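Notebook, gripper comparison, shelf task
Dec 1, 2024

Head cam on, arm on the Nigatu controller, shelf with the two bays. Thin stuff today, magazines and paperbacks. Wirnden jaws vs the Imov soft fingers.
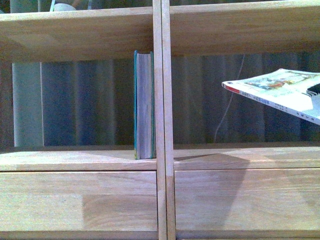
Merle Pirihi thinks we're testing the wrong thing. Her note on the draft plan: "Pinch force is fine on both of them. What kills you is the wrist angle when you come in to the shelf. If the mag is tilted it doesn't matter whose fingers are on it, you clip the upper board or the post. Fix the approach, then compare."

Fair. Did both, sort of. Locked the approach path first, same for both grippers, then swapped fingers only.

Setup
Base bolted at the same holes as August. Controller speed cap 150 mm/s for anything inside the bay, full speed outside. Head cam exposure fixed by hand, auto kept hunting every time the arm crossed the curtain. Hand cam off (cable too short with the Imov adapter on, need the longer one).
Task: pick magazine off the table, bring it in front of the right bay, rotate upright, set down on lower shelf against the post, let go, back out.
47 tries in all, both grippers. Fewer on the Imov because I lost time to the air line, see below.

Wirnden jaws
Good grip on a closed spine. Holds a tilt well, no creep I could see on the overlay. Bad on anything glossy if it grabs the open side, the pages fan and then the cover slides over the inside pages and the whole thing goes banana shaped. Grabs on the spine side only from now on. Pads are the old rubber ones, should be changed before anyone quotes these runs.
Release is the weak part. Jaws open wide and the left one taps the post. Narrowed the opening to what the magazine needs plus 4 mm, much better. Still pushes the book over sometimes when the back pad sticks.

Imov soft fingers
Nicer to paper, no dents. But floppy under a long lever. Pick up a magazine by one end and the far end droops, so the pose the controller thinks it has isnt the pose it has. Hardcovers no problem at all, stiff enough to carry themselves.
Air line popped off twice at the elbow. Second time I had the arm over the shelf and had to e-stop. Zip tied it, need a real clip.
Backing out is where these win. They peel off the cover and leave it standing. Would like the Wirnden grip with the Imov release, thanks.

Camera notes
Head cam sees the cover fine with the magazine tilted face up. Spine print too small to read at this res, so forget using spine text to work out which way round it is. Cover art blurs too. Red label on the spine is a decent landmark though, color threshold might do it.
Shadow on the lower front panel confused the edge finder, it wants to call the shadow edge a shelf edge. Tried masking everything below the lower board and that cleared it up. Alby Whitcombe says to just use the Rerkusent depth unit and stop fighting with color. Maybe. The depth was noisy on the curtain folds last time and the shelf has no back, so the curtain is what it gets to look at. Will try it with the range clipped short.
Post gap: the two center posts read as one wide post from farther back and as two close in. Planner target jumped sideways when it switched. Hard coded the right post's inner edge for now. Ugly, leave a comment in the config so someone doesnt trip on it.

Controller
Wrist rotation inside the bay is a bad idea, as Merle said. Moved the rotate to 5 cm in front of the boards and then straight in. Slower but no more clipping on the upper board with either set of fingers. Nigatu force stop triggers late at low speed, there's a filter setting somewhere in the second menu, ask Alby where he put it.
Also the gripper mass was still set for the Wirnden for the first few Imov runs. Marked those in the log with an M, dont use them.

Next
- rubber pads, new set
- longer hand cam cable
- clip for air line
- depth unit, range clipped, same path
- rerun Imov with correct mass so the numbers line up
- try a second book already standing in the target bay, leaning one and straight one
- Merle wants wrist angle sweep, say yes but after the pads

Logs on the shared drive under shelf_thin, videos not trimmed yet. Wirnden fingers are back in the foam case, Imov set left on the arm.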